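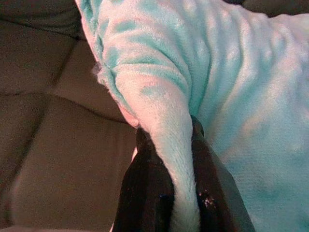 The spring equipment list is done! I have been promising it since March to everyone who wrote in after my last post about spare parts, and it took me much longer than I thought, mostly because I kept changing my mind about the grippers. Fair warning, this one is long and it is mainly about money.

For anyone new: we run a two-armed robot on ordinary living room chores out here in Civville. Pillows, blankets, small furniture, all the soft stuff that gets left on sofas. I do the budget, which means I am the person who gets the email when a part wears out. I love this job more than I probably should.

Start with fingers. If you are planning a budget for a robot that will handle cloth, please put the fingers on the first line and the computer somewhere further down. I did it the other way my first year. I had a beautiful workstation and one set of fingertips, and when a tip went I had a beautiful workstation and a robot parked in a corner for a week while the mail did its thing.

We now use the Liduline tapered fingers, the black ones with the rounded end. They cost us $85 a pair and I think that is fair. I tried a flat-ended set before those and they were fine on boxes and miserable on fleece. A rounded tip goes into deep pile nicely and it doesn't leave a hard corner to snag on a loop. I keep two spare pairs in the drawer. When I open the first spare I order another right then, while I still have the packet in my hand with the part number on it.

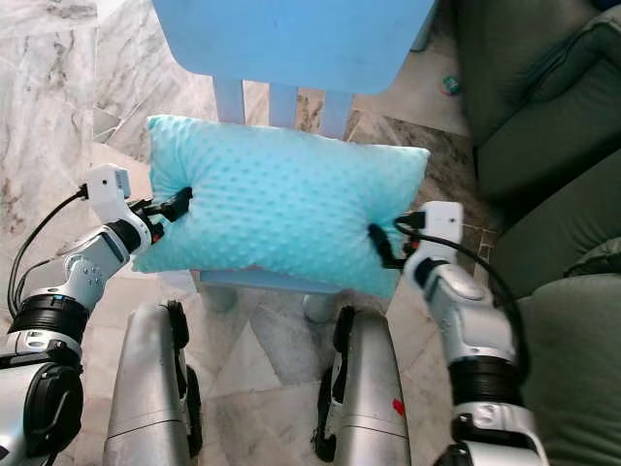

Both grippers on the minky-dot pillow. I could watch this all day.

Now the test goods, which is the fun part of the list and the part people forget to budget for at all. You need things to pick up! And you need them in textures that differ from each other. Bumpy, fuzzy, slick, stiff. My first shopping list said "pillows, assorted" and I came home with a bag of cotton ones that all behaved the same way. These days I write the texture down before I write the object down. Minky is wonderful for this. It has some body to it, it squashes at the ends when you squeeze it from both sides, and it comes in every color you could want, so you can choose one that stands out from your floor.

Blankets are the same story but more so. A long-pile throw will tell you more about a gripper in one afternoon than a month of foam blocks. Buy more than one, and buy the second at the same time as the first. Washing changes the pile and then you have nothing to compare with.

I also budget for laundry. Yes, it has its own line. Detergent, a lint roller, the odd trip to the big machines in town. It comes to very little and I'm still glad it is written down, as otherwise it comes out of my own pocket and I get grumpy in the fall.

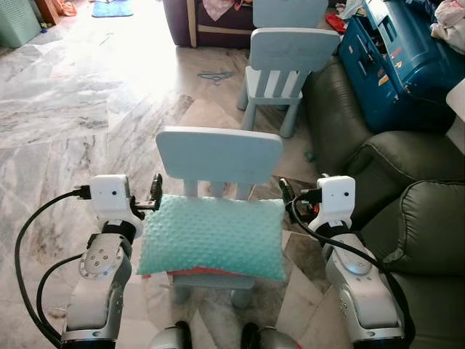
Cables are where I got my numbers wrong this year, so let me save you the trouble. I had put down a single replacement for each arm, and then Mitiku Negussie went through my sheet with a pencil and asked what length I was ordering. I had measured along the arm in a straight line, joint to joint. But look at the way the black cable leaves the wrist on each side and swings out wide around the outside of the arm. That loop is length you have to pay for! With the arms up level with a pillow on a child's chair, and a big sofa close by on the right, you want enough slack for the reach and you also want to know where that slack goes. So: measure the loop, with a piece of string if you like, with the arm posed the way it will really be used. Then order. Mitiku talked me up to five cables in total, all the same length, and we can share them across both sides.

We buy them from Gashaw, over in Rindport. It's a small shop and they will make up a cable to your length if you ask before noon. You can drive there and back in a morning. I compared them with a couple of bigger sellers online and the price was close enough that I would choose a person at a counter every time. They also let me bring back a connector I had ordered wrong (my fault, entirely) and swapped it with no fuss.

Furniture next. Go small and go light. Child-size chairs have been the best buy on the whole list. They are cheap, you can move one with one hand between runs, and you can have several out at once so the room isn't the same every time. I'd look in thrift stores first. Check that nothing wobbles before you pay, and run your palm along the back of each slat for splinters or rough plastic.

Please don't buy a sofa for this. Somebody you know is getting rid of a sofa.

Floors! If you are choosing a room as well as a robot, think about the shine. Polished tile looks gorgeous and it throws window light straight back up at you. I'm pricing curtains now, plain heavy ones, and I have put them under equipment, which caused some discussion at our end. I stand by it. A curtain that gives you the same light at 9 in the morning and at 4 in the afternoon is equipment.

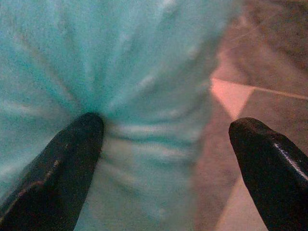 Left fingertip pressed slightly into the turquoise plush. Note the little scuffs along the black.

Those scuffs are a good place to talk about when to replace things. I used to go by the calendar and swap fingers on a schedule, and I was throwing out parts with plenty of life in them. Now I go by looking. I keep a sheet taped inside the drawer, and I write down what I see on each finger when I wipe it off. Rubbed coating on its own doesn't bother me. A nick I can feel with a fingernail does, as it will catch on fleece sooner or later, and then you're buying a finger and a blanket.

Still open on my list: a padded case for the spare fingers, the curtains, and a better stool for me. If you have ordered a case for tapered fingers that holds them without the tips knocking together, please tell me which one in the comments. I have money set aside for it and I'd love to spend it before summer.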